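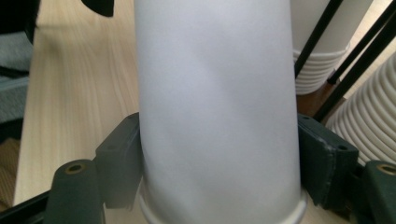
Fig. 1. A paper cup with its rolled rim at the bottom.

Packaging and Everyday Materials
Week 2 handout: Paper that holds liquid
Padmavathi Chacko, December 2022

Read this before the practical. You will need the board samples from last week and your own notes on fibre direction.

1. Why plain paper fails

Paper is a mat of plant fibres held together mostly by hydrogen bonds. Water gets between the fibres and breaks those bonds, so a sheet that is strong when dry loses most of its strength when soaked. Sizing (adding rosin, starch or a synthetic agent) slows the water down but does not stop it. A sized sheet will take ink without the ink spreading. It will not hold tea for long.

For a container we need a barrier. The older answer was wax. Wax works well with cold drinks but softens with hot ones. Most cups for hot drinks are now lined with a thin layer of polyethylene, put on the board as a melt before the blanks are cut. Some makers use polylactic acid (PLA), which comes from plant sugars, or a water-based dispersion coating.

2. From board to cup

The usual order of work is:

Coat the board on one or both sides.
Print, if there is to be any printing.
Cut the side blanks, which are fan-shaped, and the round base pieces.
Wrap the side blank round a tapered former and seal the overlap with heat.
Insert the base and fold the bottom edge of the wall in over it.
Curl the top edge outwards to make the rim.

The taper lets cups nest for storage and transport. The base is set a little way up inside the wall, so the cup stands on a ring of folded board.

3. The rim

The curl stiffens the mouth of the cup. Without it the wall would go oval as soon as it was squeezed. It also gives a lid something to grip and hides the cut edge, where bare fibre would otherwise meet the drink. Compare this with the rolled edge on a tin bucket, covered in April.

4. Recovery

Fibre from lined cups is good quality, but the lining has to be separated in the pulper and screened out. Ordinary mills often refuse cups for this reason. PLA linings need industrial composting and should not be put on a garden heap.

Practical

Work in pairs. Cut two strips from each of the Stana and Jiltau samples, one along the grain and one across it. Weigh each strip, soak it in 80 ml of cold water, blot it and weigh it again. Record the gain as a percentage of the dry weight. Keep the cut edges in mind when you write up: they take in water even when the faces are coated.

Reading: Owusu, chapter 2, on coatings. The Wornville notes are in the course folder. Bring your results to the next class.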